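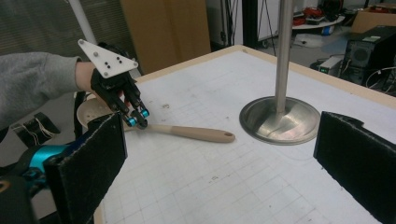 Posted by Celeste Nogueira in Home & Kitchen, 10 replies

Can any machine empty a dishwasher yet? I have bad wrists and the silverware and serving spoons are the worst part. I'd pay for it if it worked in a normal kitchen.

Tiago Serrano
Not one I'd buy. Plates standing in a rack are the easier part. A spoon lying flat on a table is hard because there is very little to get hold of, and a slotted one with a long handle is heavier at one end. Most of the grippers I've read about do fine with one kind of spoon and then fumble the next. I'd look again in 5 years.

Danica Tomić
no. get a robot vacuum, thats the only one that works

Amândio Pinheiro
We have an arm at the Matham shop that moves the same bracket all day, 40 an hour. Put the bracket in crooked and it stops until someone comes over. Your drawer is crooked every day. For the wrists, try handles with thick foam grips and unload the basket in two trips.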